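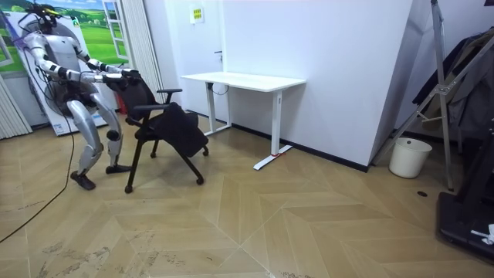 Work on the chair task: planner and grasp changes

Over the past several weeks, the software effort at Zallis has centered on one piece of office work: taking hold of a rolling chair and moving it in relation to a desk. The task was selected in the spring and has remained on the schedule longer than expected. This post records the changes made to the control stack and the matters that are still open.

A chair on casters is difficult to plan for. The base can roll in any direction, the seat can swivel, and small forces at the backrest can turn the whole object. The earlier version of our planner, Platport, treated the chair as a rigid box with a fixed center. That was adequate for cartons and carts. With chairs, the planned path and the measured path often separated within the first 40 centimeters.

Platport now keeps a separate estimate for the base and for the upper part, joined by a free rotation. The estimate is refreshed 12 times per second from arm torque and camera data together. When the two sources disagree, the arms slow down and the estimate is rebuilt before the motion continues.
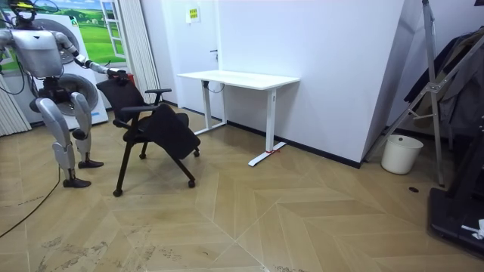 One hand on the top of the backrest, with the chair tilted toward the robot.

Tilt is handled as its own state in the new version. In the past, a tilted chair was reported as a tracking error and the run was stopped. The controller now accepts a limited range of tilt and lowers the permitted speed of the feet while the chair is in that range – a modest change in code, but one that required new limits in the balance module as well.

Perception

Chair detection is carried out by Costache, our object model library. From the head camera, a black chair offers few useful features when viewed from behind. The curved top rail and the two armrest pads are the most dependable, and Costache now fits those three parts first. The seat cushion is added only if enough of it is visible. The pale floor helps with contrast, although its zigzag seams did produce false edges until the line filter was adjusted.

Desk legs are treated as obstacles with a margin of 6 centimeters. 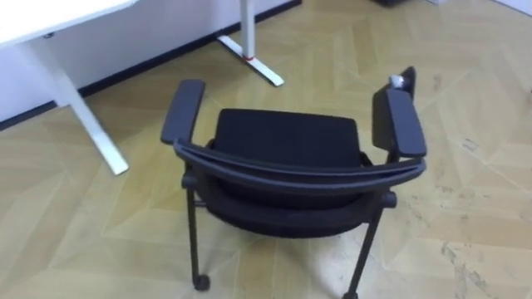

Two-arm grasping

Grasp selection was formerly made for each arm in turn, and the second arm was left with whatever remained. The revised planner scores pairs of contacts. It prefers contacts on opposite sides of the chair and rejects any pair that would bring the forearms close together. Search time rose to nearly 80 milliseconds for each query, and this is acceptable for our purposes.

Armrests remain a concern. Their shape varies a good deal between models, and the present contact library covers only the common types.
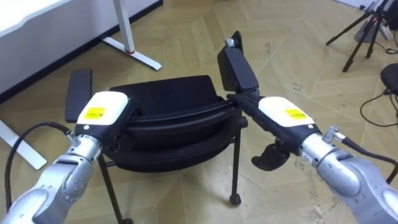 Tooling and open items

All runs are now recorded in Dremon, which places the joint data, the camera views and the planner decisions on a single timeline. Review used to require three separate programs. The export function is still slow for long sessions and will be rewritten in October.

Two items are carried forward. The first is the swivel estimate, which drifts when the seat is turned slowly. The second is the release motion at the end of a task – the hands should open without pushing the chair, and the present settings do not yet ensure this. A further post will follow when the release controller has been merged.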